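Pano escuro na bancada e outras manias de quem desmonta engrenagens

Passei o sábado inteiro enfiada na oficina e resolvi juntar num lugar só as dicas que vivo repetindo para quem me escreve sobre montagem de pecinhas de metal. 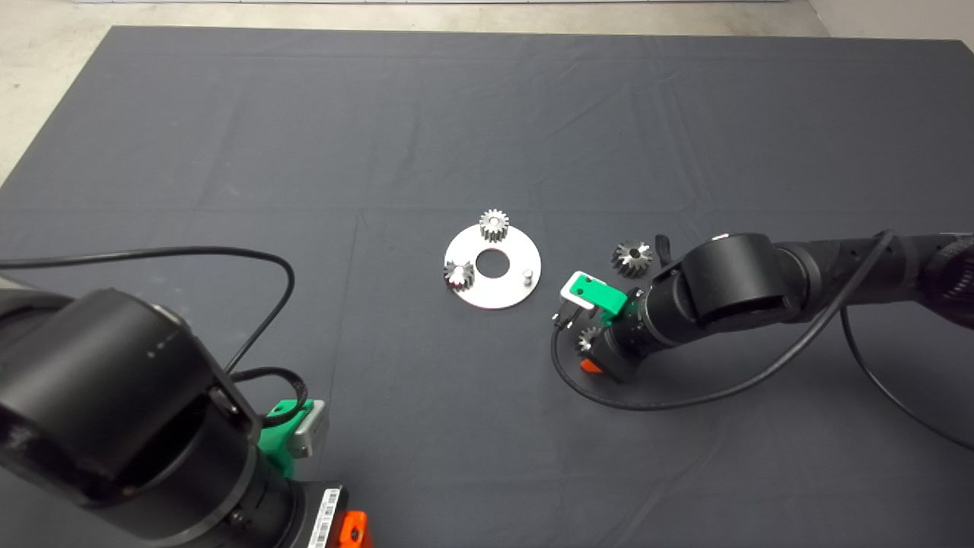
Uma leitora de Stevivberg comentou que forra a mesa com toalha felpuda e vive catando fiapo dos dentes das engrenagens - e perguntou se precisa mesmo de pano, se não dava para trabalhar direto na madeira.

Dá, claro, mas eu não trocaria o pano por nada! Só que toalha não, pelo amor de Deus. O laço do tecido agarra no dente e depois você passa a noite com uma pinça na mão. Eu gosto de tecido liso, de trama fechada, grande o bastante para cobrir quase a bancada toda, e de cor escura: cinza-chumbo, preto, azul-marinho. Metal claro em cima de fundo escuro aparece na hora, até aquela arruelinha que some em qualquer outro lugar. E se a peça cai da mão, cai no macio (no chão de cimento já amassei dente de engrenagem nova e fiquei com raiva a semana toda).

O meu pano tem 11 anos, veio de uma cortina velha, e lavo separado do resto da roupa, sem amaciante. Ficou com marca de dobra? Deixa. Passar a ferro pano de oficina é gastar energia à toa. Se a peça for pequenininha, procure só não apoiar bem em cima da costura, que ela fica bamba.

Outra coisa que me perguntam muito é por onde começar. Eu começo pela base. Coloco o prato de metal bem no meio do pano, com espaço livre em toda a volta, e olho os pinos antes de pegar qualquer engrenagem. Passo o dedo em cada um (com a máquina desligada e fora da tomada, né, gente) para sentir rebarba. Se tiver, lixa 700 com uma gota de óleo, duas ou três voltinhas, e limpa com pano que não solte pelo.

Aí vem a engrenagem. Desça sempre reta, segurando pela borda dos dentes, e nunca force! Se ela parar na metade, tire, gire um pouquinho e tente de novo. Quase sempre é o furo que entrou torto ou o dente que encostou no dente da vizinha. Martelinho de borracha eu já usei, confesso, e estraguei um conjunto da Oosthuizen que nem era meu.

As que ainda não entraram ficam do lado direito, que é a minha mão boa, deitadas no pano e afastadas da borda. Engrenagem em pé rola, e rola longe. Quando são mais de 4 eu uso forminha de empada, uma para cada tamanho - as da Plustside são rasinhas e dá para pegar a peça sem virar tudo.

Graxa só no fim, com tudo montado e girando livre na mão. Um pinguinho entre os dentes, umas voltas para espalhar, e enxugue o que sobrar. Quem exagera acaba com o pano manchado e poeira grudada em tudo. Para tirar a mancha, detergente de louça puro, 2 horas de molho e escova de unha.

Na próxima eu falo das chavinhas da Brosthorpe, que finalmente chegaram aqui em casa, e de como guardo parafuso em pote de papinha.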